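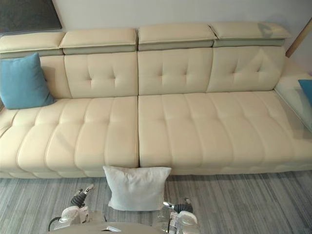

Ostalden Schools Network — Curriculum Team

Changes to the reading survey

The autumn reading survey will be shorter this year. Pupils in the last two years of primary will answer 20 questions in place of 28, and the section on homework has been dropped. Schools told us it overlapped with what they already ask parents.

Last year we had 542 completed forms, most of them from Kershaw Primary and Makgate Academy. Smaller schools sent in very few, and we would like to hear from more of them. Paper copies are available on request — please allow four working days.

The survey opens in October and stays open until half-term. Class teachers can read the questions aloud to any pupil who needs it, but should not explain the answers. Results will go to each school separately, with a short summary for the whole network in the spring.

Nikunel, the online form we used last year, will be used again. Existing logins still work.

July 28, 2026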